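Windows and sills
Check each sash for movement. Lift, lower, let go. It should stay where you leave it.
OK in rooms 1 to 4. Stiff in the back bedroom — rub a candle stub along the channel and try again before anyone reaches for a plane.

Locks turn fully, keys on the hook beside the window and never on the sill.
OK. Renji has labeled every key, and I could hug him for it.

Putty and paint, outside face.
Needs work on the north side of Hereck House. Ayane Hayashi has the ladder booked for spring. Please don't poke at the soft bits until then!

Varnish, inside face. Look for white bloom, flaking and dark spots near the bottom corners.
OK. A good varnished frame is such a pleasure, all that grain showing. Wipe with a barely damp cloth and dry it straight after.

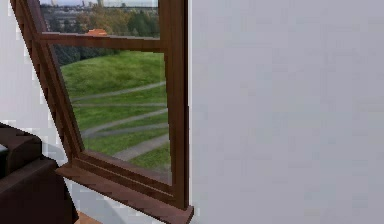

Page last changed: December 20, 2006

Smoke alarms
Press and hold the button on every alarm until it sounds. Replace any unit past the date on its back.
OK, all 13 sounded. The one on the top landing is wonderfully loud. Warn the guests first.

Escape routes
Walk each route with the lights off and a flashlight in your hand. You learn so much more this way than from the floor plan.
One fail: boot rack sticking out by the side door. Moved to the porch the same evening. Tsutomu and Haruna Oda walked it again after supper and got out cleanly with a suitcase each.

Hot water
Run the tap farthest from the tank until the reading settles. Bathroom taps should not go over 105 degrees.
Hereck House fine. Havmont annex reads high, so turn the dial back one notch and test again next day. Write both readings in the blue book, please, and the name of the tap.

Stairs and handrails
Pull hard on each rail at the top, middle and bottom. Check treads for lifting carpet.
OK except step 8 on the back stairs, carpet tack loose. Fixed on the spot.

Stove and chimney
Sweep's certificate in the folder, glass whole, door rope not crushed, ash bucket metal with a lid.
Certificate is from August and still good. Door rope is tired. Iresha Siriwardena is bringing a new length from Edska and has offered to show us how to fit it — come along if you can, it's a great little job to know.

First aid box
Nothing out of date, tweezers present.
Tweezers missing again. New pair on order.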